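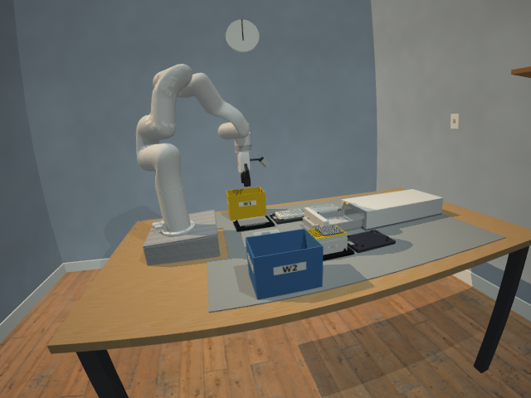
My table top has gone patchy and I'd like some opinions before I start sanding. It's solid oak with a hardwax oil finish, bought from Wiltska two years ago for 449 euros, and it gets used for cutting fabric, homework and most meals. For the cutting I keep a mat on it all the time, much like the big flat grey one over the wooden table here, with a strip of bare wood left along the edge. When I lifted mine on Saturday to clean, the oak underneath was clearly lighter than the part that shows. The line is sharp enough to feel like I drew it. Is this damage from the mat or just light? And can I even it out without taking the whole lot back to bare wood?

Posted by Godelieve_G
Forum: Furniture care and repair

Reply by roelvdb
Light. Oak darkens and yellows in daylight, and the bit under the mat hasn't had any. Take the mat off and leave the table clear for a couple of months and it will catch up. No sanding needed. I had the same with a fruit bowl on a sideboard.

Reply by semmaes
I'd want to know what the mat is made of first. Some rubber and soft plastic backings react with oil finishes and leave a mark that never goes. If the pale area feels tacky, or there's a pattern in it that matches the underside of the mat, then it's not the sun.

Reply by Godelieve_G
Not tacky. A bit dull compared with the rest. The mat only says Trikex on the back and nothing about the material. The table is by a south-facing window, if that matters.

Reply by roelvdb
It matters a lot. South-facing window, mat in one place for two years, that's your answer.

Reply by shivam_b
Roel is probably right about the colour, but dull is a separate problem. Oil wants air. If the mat went down before the finish had cured, or the table was wiped with a damp cloth and covered straight after, you get a flat look. I've done three tables this way:

1. Clear everything off and wash the top with a soap meant for oiled wood. Wring the cloth out well. Leave it overnight.

2. Mark where the mat sat with masking tape, then look at the bare strips as well as the middle. The long sides usually take the most wear from sleeves and wrists, and they may need more oil than the part you're worried about.

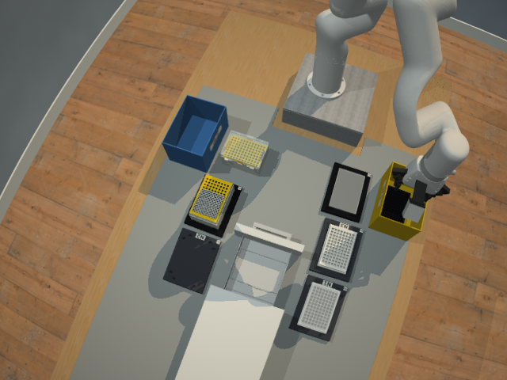

3. Rub the dull area with a fine white pad, along the grain, using hardly any pressure. You aren't trying to remove anything, only to key the surface.

4. Put on a very thin coat of the same oil. Wipe it all back after the time stated on the tin. If it still looks wet, you've left too much.

5. Keep the table uncovered for as long as the tin says for full cure. Mine said 11 days. Then put the mat back, and turn it or move it now and again.

Lay the oily cloths out flat outside to dry before you bin them. They can catch fire in a heap.

Reply by semmaes
Agree with most of that, but I wouldn't oil before the colour has evened out. If you oil now you may be fixing the difference for longer than you need to. Wait, then oil.

Reply by shivam_b
Oil doesn't stop oak from changing colour. The light does its work through the finish, unless there's a UV blocker in it. Mine evened out after oiling.

Reply by semmaes
Some of them do have a blocker in. The Clalness one does, it's printed on the front of the tin. So she needs to check.

Reply by shivam_b
Fair enough, check the tin.

Reply by pieter_dg
Different view. I have more than 3000 hours at a table like this and I stopped caring about the top. It's a work table. If the line bothers you, get a mat that covers the whole thing. Mine is 82 cm deep and I had felt cut to match, with a wooden lip at the front. You never see the oak though, so you could say I wasted the money.

Reply by roelvdb
You did, Pieter. Buy pine next time.

Reply by pieter_dg
Pine dents if you look at it.

Reply by Godelieve_G
Thanks all. We do eat at it, so I don't want it covered edge to edge. I found the leftover oil from when we bought the table — it's Kovačević, clear matt, and the label doesn't mention UV at all. The mat is rolled up behind the door for now. I'll wash the top this week and leave it until December, then oil the dull part if it still needs it.

Reply by semmaes
Check that the old tin hasn't skinned over. And store the mat flat if you can, mine never lost the curl.

Reply by Godelieve_G
It has skinned over. New tin it is. Mat is now under the bed.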